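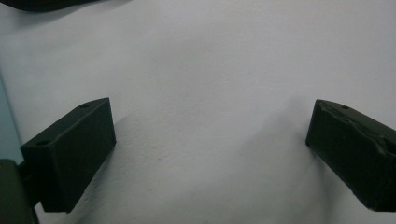 Community > Home & Garden > Walls and Ceilings > Painting

White paint looks patchy over old beige

I'm repainting a small bedroom that was a dark beige. I used the flat white from Sovik, two coats with a 13 mm roller, and I can still see uneven areas when the sun comes in low in the afternoon. With the ceiling light on it looks fine. The can says it covers 400 square feet and the walls are less than that, so I don't think I stretched it too thin. Do I need a third coat or did I do something wrong? I waited two hours between coats.

hallwaymoth

Two hours is short for flat paint in a closed room. If the first coat is still soft, the roller pulls at it and you get dull and shiny spots. Leave it alone until Thursday and look again before you buy anything. I had the same thing in a rental on Hirnlow and most of it evened out in a few days.

If it hasn't, work out whether you are seeing color or texture. Hold a lamp flat against the wall and move it along. Beige showing through stays in the same place whatever the light does. Texture changes as the lamp moves, and even plain white with a slight texture can go gray in places from shadow, like the surface in the second picture on this page. More paint won't do much for that. You would have to sand lightly with 220 grit, wipe the dust off, prime, and paint again.
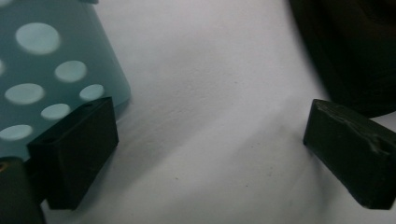 For the primer I'd use Tumeo stain block, thinned a little for the first pass. Roll it on in sections and keep a wet edge. Don't go back over a part that has started to dry. On a white, lightly textured surface like that one, a longer nap gets into the low spots better than a short one.

Baláž_fan7

Just do a third coat. Beige is a pain.

oldplaster

Did you prime at all? You didn't say. Also open a window.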